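Undamska handheld gripper kit - README / data card

Last touched 09/08/2025, Bronwyn Treloar. Anything marked TODO is still TODO.

What this is

Notes + data card for the Undamska two-hand kit we have on trial from Stendon. Covers what's in the box, how we set it up, what the trial recordings look like, what we liked and didn't. Not a manual. Stendon's own PDF is in docs/ and is fine for charging and mounting, less fine for everything after.

Status: trial ends in February. Buy / don't buy decision sits with Anahera Halliday.

What you get

- left and right gripper, not swappable (the handles are shaped different)
- marker cube for each, screws on at the base
- wrist straps, black, one per gripper
- head camera + band
- belt recorder
- cables. Too many cables
- fingertips: the plain curved gray ones, plus a set of black teardrop tips that slide over the ends
- license key for the Cartwright converter, tied to one machine

Missing from our box: the small hex key. Stendon sent one, took a while.

Setup, short version

1. Charge both grippers and the recorder overnight.
2. Cubes on. Snug, don't crank it. The thread is plastic.
3. Straps on BEFORE you pick anything up.
4. Power up left, then right. Wait for green on both cubes. If one stays dark, hold the button on that one for 10 seconds and start over.
5. Head camera on, tilt down until both hands are in view with elbows bent.
6. Run the check script: check_pair.sh. It wants to see both cubes at the same time. Turn your wrists slowly, it needs more than one face.
7. Record.

Step 6 fails in low light. It also fails if the sun is right on a cube, the white blows out and the pattern goes with it. Blinds half down worked best in the Endthorpe room.

The trial set

Name: endthorpe_tabletop_v0
Episodes: 591 kept
Rate: 40 frames per second, head view
Hands: two, always both cubes on even if only one hand does anything
Tasks: pick up and put down small objects, hand over left to right, set a table, clear it again
Labels: task name, start, end, which hand. Finger opening is logged by the gripper itself, not labelled by hand
Format: raw recorder files, plus converted copies from Cartwright
Split: none. Make your own

We aimed for 500, kept going since the room was booked anyway. Episodes with a dropped cube fix longer than a second were thrown out. The dropped ones are on the old drive if someone wants failure cases, ask Bronwyn.

Known problems with the data

- Tabletop is pale and so are the cubes. Tracker mostly copes. When it doesnt, you get a jump of a few centimeters and then it snaps back. There's a flag column for this, jump_flag, please use it.
- Glass and clear objects are bad. Not the kit's fault really, but don't expect depth on them.
- More than one person recorded in the same room on some days, so a second set of cubes can turn up in the head view. IDs are unique per kit so the converter sorts it out, but if you're writing your own reader, filter on ID first. I lost an afternoon to this.
- Left hand is underused. Most of us are right handed and it shows.
- Tips are not logged. If you need to know plain or teardrop you have to look at the video. TODO: add a column.
- Faces: people in the background may be visible. Consent forms cover everybody who was booked into the room. Don't repost raw video outside the group.

What we think of the kit

Good: light. You can go a long session before the forearms complain. Trigger feel is nice, fingers close evenly, small round stuff is easy to pinch. Battery never ran out on us in a normal day. New people were recording usable episodes the same morning.

Less good: wrist strap is stiff and there's one size. Recorder clip lets go when you sit down. The teardrop tips slip a bit on the fingers after a lot of use, we put a wrap of tape under them. Converter is slow and the error messages are useless ("bad segment", no number, no file). Support answers email, doesn't pick up the phone.

Would I buy it? Yes for tabletop work. For anything where you walk between rooms, no, the head view loses the cubes every time your arms drop to your sides. Anahera may see that differently, her project is mostly kitchen stuff.

Cleaning and storage

Dry cloth on the cubes. No alcohol, it dulls the black. Don't stack the grippers fingers down in the case, the tips bend. Spare cubes are in the drawer marked CUBES, calibrated ones have a dot of paint on the screw.

Use

Internal use only til the trial is over. After that we'll probably open the converted copies, not the raw. Cite as "Endthorpe tabletop set, v0" for now, proper reference comming later.

Changes

v0: first cut. Fixed left/right swapped in the early files.
v0.1: planned, tip column, better split.
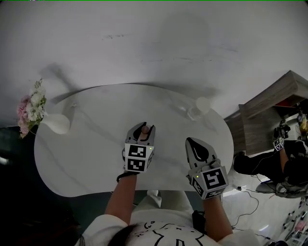 Both grippers over the marble table, left one holding a small round object.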